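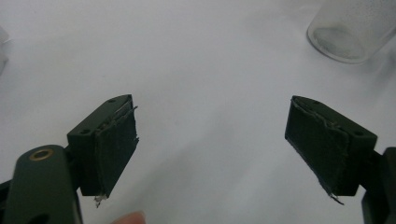
Worn pads, white table, glass in the corner.

Rubber wears out. Foam wears out faster. I don't know why we keep acting surprised.

I've been thinking about pads. The soft bit stuck on the face of a hard thing so the hard thing can hold something without wrecking it. Clamp jaws, jar openers, the feet of a chair, the inside of a ski boot. Always the first part to go, always the part you can't buy.

Look at the edges on these two. Frayed, lifting, a little strip dangling off the bottom corner. The green blocks behind them look fine to me. And that's my whole complaint really - the expensive part will outlive me and the cheap part is in shreds.

I keep a clamp from a Bellalberg hardware store, bought in September a few years back. Steel bar, lovely screw, will last forever. The pads lasted 70 days. I wrote the date on the bar when I put it to work and again when the first one came off in my hand, so yes I'm sure. Went back to the store, asked for pads. They sell the clamp. They don't sell pads. They offered me a discount on another clamp.

So now I have 2 clamps and no pads.

Bicycle people worked this out ages ago. Brake blocks come off, new ones go on, every shop has a drawer of them and a kid can do the swap on the kitchen floor. Faucet washers, same. Vacuum belts, more or less. Somebody decided the wearing part was a part, gave it a number and put it in a catalog. Everything else in the house gets glue.

And glue is where it goes wrong. A pad that's glued on starts to go at a corner. You press it back down. It lifts again, you press it again, a bit of grit gets under there, now it won't sit flat and whatever you're holding slips. A water glass, say. Grip a glass with half a pad and you get point pressure on one side and nothing on the other. I have lost a good glass that way, a heavy one from the Janevski shop, and I swore at the clamp for a week when it was me who should have scraped the thing clean in the spring.

People write in and say just use bicycle tube. Fine. I do use bicycle tube. It's good stuff, cut it a little big, rough up the back with sandpaper, contact cement on both faces, wait untill it's tacky, press. Trim after. Don't trim before, it creeps. But why am I the spare parts department?

A reader in Breteswood sent me a price list last winter for a bench vise. New vise, 253 dollars. Set of soft jaws for same, not listed. She called, was on hold forever, was told the jaws are "considered part of the body." They are a strip of rubber.

What I'd want is dull. A slot and a screw, so the pad slides out. A size printed on the back of it. A packet of spares in the box, I'd pay extra for that and not even grumble. If a factory can drill a neat round hole in a block it can manage a slot.

The repair table in Pekville has a coffee can of offcuts now, rubber and cork and felt, take what you need. It gets emptied faster than it gets filled. Must be 200 households in that town with something peeling in a drawer. Bring scraps if your passing through. Thick ones especially, the thin stuff tears.

Anyway, go check your clamps. Thumb along the edge of the pad. If it lifts, take the whole thing off and start over, don't press it back down.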